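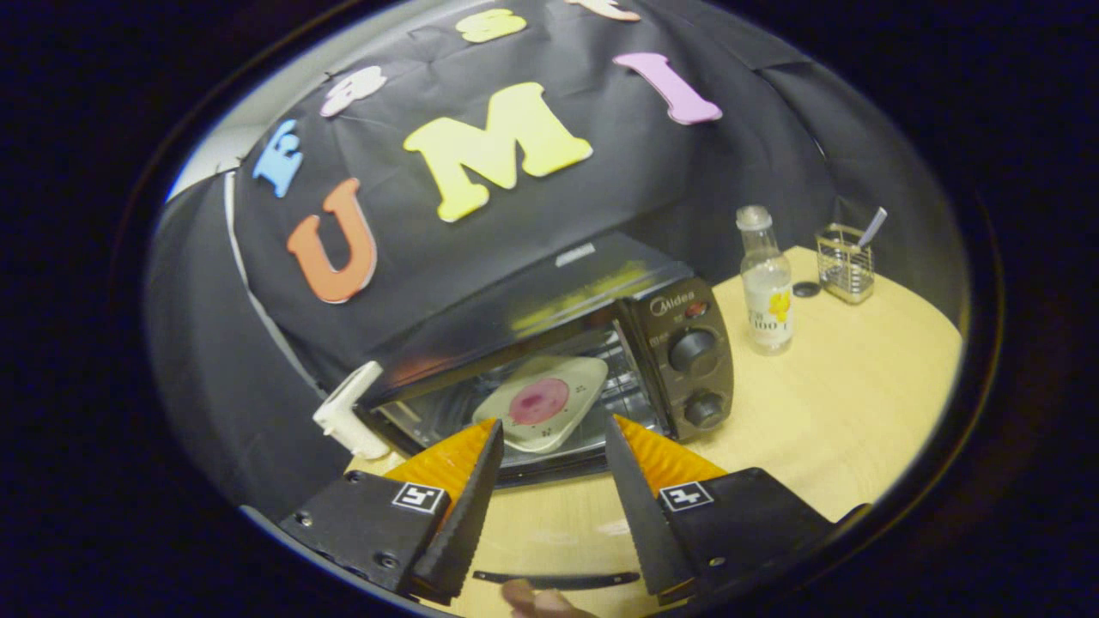

Figure 1. Black toaster oven on the wooden tabletop, with foam letters on the cloth behind.

Drying Apple Slices at Home: Time, Thickness and Taste
Student project report, Cyrill Oberholzer
12 November 2025

1. Background

My grandparents in Rollau dried apples every fall on strings in the attic. It took over a week, and in damp years a good part of the crop went moldy. I wanted to find out how much faster the job goes with low heat in a small kitchen oven, and whether the result tastes as good.

Drying works by removing water until mold and bacteria can no longer grow. Thin slices lose water faster, but they also turn brittle. Most recipes I found gave a wide range of times and did not say how thick the slices should be.

2. Method

The apples came from one tree in Rollau and were picked in September. I washed and cored them but left the skin on. Half were cut thin and half were cut to double that thickness. All slices were dipped in water with lemon juice and patted dry.

Each batch started at 1,000 grams of fresh slices. One set of batches was dried in an oven at its lowest setting with the door slightly open. The other set hung on strings in a dry room. I weighed the oven batches every hour and the string batches every morning. A batch was done when its weight stopped changing between two readings.

Over the whole project I dried 21 batches. Two were thrown out, one from a weighing mistake and one from mold.

3. Results

The thin oven slices were done the same day. The thick ones needed to go back in the next morning, and their centers stayed soft longer than I had planned for. String drying took several days for both sizes. The batch lost to mold was a thick one, hung during a week of rain.

In a blind tasting, my classmates liked the thick oven slices best. The thin ones were called "chips" more than once. The string-dried apples came out darker and sweeter, and opinions on them were split — some people put them first and others last.

4. Sources of error

The lowest oven setting was not steady, and I had no second thermometer to check it. The apples also got riper while they waited in storage, so the later batches may have held more sugar. I would cut and freeze nothing in advance next time, but I would pick in two rounds.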